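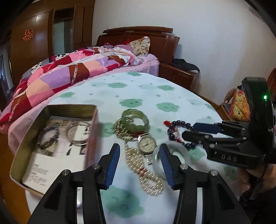 Unnur Thorlacius reckons I was far too soft on glass bangles in the February issue, and that anyone who keeps them loose in a drawer deserves what they get. Hers live on a cardboard tube from the middle of a roll of wrapping paper, one beside the other like rings on a curtain rod, and she says she hasn't chipped one since she moved house!

Fair enough, Unnur. I've tried the tube all month and I'm mostly a convert. It holds thirteen of mine with a bit of wiggle room, and it fits across the top shelf of the wardrobe if I shove the winter scarves along. My one grumble is that the bangle you want is always in the middle, so you end up sliding half the lot off onto the bed to get at it, and then you've got bangles all over the doona and you're late for lunch. I'm thinking of cutting it into two shorter tubes, one for the clear and pale colours and one for everything else.

I've also had a few of you asking about cleaning. I do my plain glass ones in a bowl of lukewarm water with a squirt of dish soap, with a folded tea towel on the bottom so they aren't knocking against the china. Soft cloth after, then I leave them lying flat until morning. Anything with gold paint or stuck-on sparkle stays out of the bowl altogether (I lost the trim off a lovely green pair that way, and I still get cross when I see the empty spot on the tube). Those ones get a wipe with a barely damp cloth and that's it.

Lev Kovalchuk has asked me to pass on that the bead and bangle swap is on again, same hall, and this time there'll be a separate table for odd earrings. Bring your singles! I've got a little enamel leaf that's been waiting years for a mate. Lev would like everything in labelled bags, please, with your name on the bag and not on a sticky note, as last time the notes came adrift and we spent the clean-up working out who owned which brooch.

On sizing, which comes up every single swap: measure the inside of a bangle that already goes over your hand comfortably and bring that number with you. Don't measure your wrist, it's your knuckles that matter. And if your hands puff up in warm weather like mine do, go up a size and put up with a bit of jangling.

Next issue I want to have a go at tangled chains, so if you've got a favourite trick for a really stubborn knot, send it in. I've got a pin, some talc and not much patience.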